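A Robot Arm That Learns to Put the Tools Away

By late afternoon the workshop at Brumurside has gone quiet except for one machine. On a bench by the window, Tridel's newest kit is working through a household tool case, and I have been watching it for far longer than I planned to.

The kit is called Flollovent. It is a tabletop arm with a two-finger gripper and a small camera mounted close to the fingers, and it ships with software for training the arm on jobs you choose yourself. The price is $1,785, which puts it well above a toy and well below anything you would find on a factory floor. Tridel is pitching it at schools, repair shops and people like me, who have wanted one of these since childhood and now have a spare bench to put it on.

Setup took me 35 minutes, most of it spent running cables and clamping the base down. Then you guide the arm through a task by hand a few times, label what you did, and let the software chew on it. My first job was dull on purpose: pick up a wooden block, set it down in a bowl. It got that after 13 demonstrations, and I may have cheered.

A tool case is a much better test. Everything in it has its own molded slot, and nothing is the same shape as its neighbor. A screwdriver has a fat handle that's easy to grab and a thin shaft that isn't. Hex keys sit in a stack. A roll of tape is round and flat and gives a gripper very little to hold on to.

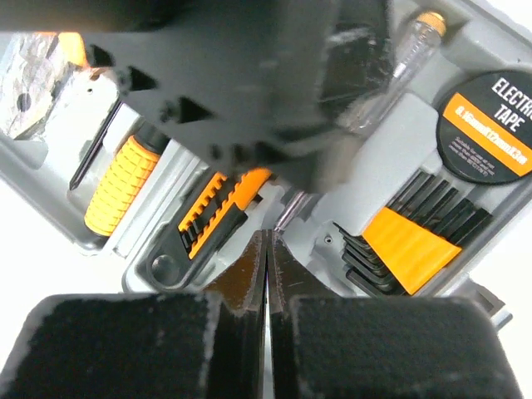
What surprised me is how much the soft finger pads matter. Hard fingers are fine on a block, but a smooth handle can roll right out of them. The foam gives a little, and that small bit of squish lets the arm be slightly wrong about where a handle is and still come away with it. The pads do pick up lint (mine looked like the inside of a coat pocket by the second evening), and Tridel includes only 2 spare pairs. I'd like more in the box.

The camera placement has its limits too. Being so near the fingers, it sees small things very well, but anything held close can block the view of the slot it's supposed to go into. The software handles this by backing the arm off for another look, which costs time. A screwdriver that I could put away in a second might keep Flollovent busy for most of a minute. I found I didn't mind – there is something lovely about watching it pause, lift, and try again from a new angle.

The manual is the weak spot. The chapter on labeling is clear and friendly, but the one on calibration reads as if it was written for the people who built the arm. I got more help from the notes put out by Tatlı, a small parts shop that sells the kit and has written its own guide to the first week.

Flollovent is available now with one arm. A second arm can be added to the same controller, and Tridel plans to release the software for pairing them in November. I have already cleared the other end of the bench.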